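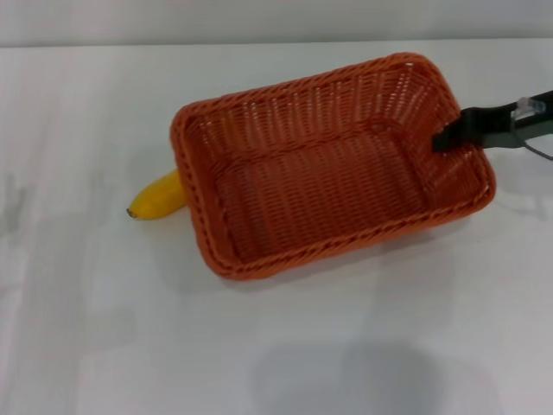
4. Setting up the shared shopping list

The Mimel list lets everyone in a household add to the same shopping, from any phone, at any hour, including the hour after the shopping has been done. Set it up once and do it properly. Section 9 covers what to do if you didn't.

4.1 Creating the household

1. Open Mimel and choose New household. Only one person should do this. Two people doing it at the same time will get two households with the same name and a week of missing milk.

2. Give the household a name. The limit is 60 characters, which has so far been enough for everyone except one student house in our test group.

3. Choose your usual shop. If it isn't offered, pick Other and put the aisles in order yourself under Settings > Aisles.

4. Press Save. The list will show a grey bar until it has saved. Leave it alone while the bar is there.

4.2 Inviting other people

1. Go to Household > Invite and enter a phone number or email address.

2. Pick a role. Shoppers can add items and tick them off. Adders can only add. Teenagers are usually happiest as Adders.

3. The invitation runs out on 31st August if you are on the summer trial. On a paid plan it stays open until you cancel it.

Note: Removing a person does not remove what they asked for. Their crisps stay on the list until somebody ticks or deletes them.

4.3 Adding items

Type the item and, if you care, the amount. Mimel reads "bananas 6" and "6 bananas" the same way. It reads "some bananas" as one banana, and we have had letters.

For weighed goods, put the unit straight after the number, as in "flour 700g". Without the unit you will be asking for 700 flours. The list will accept this cheerfully.

To make an item come back each week, hold your finger on it and choose Repeat. To stop it, do the same and choose Enough.

CAUTION: Clear list empties the list for the whole household, with no undo. If someone is in the shop at the time, they will see it happen. Use Clear ticked instead.

4.4 If two people buy the same thing

Turn on Settings > Tell me when ticked. Both phones need a signal, so it may not help at the back of a large supermarket. Freeze the spare loaf and carry on to section 5.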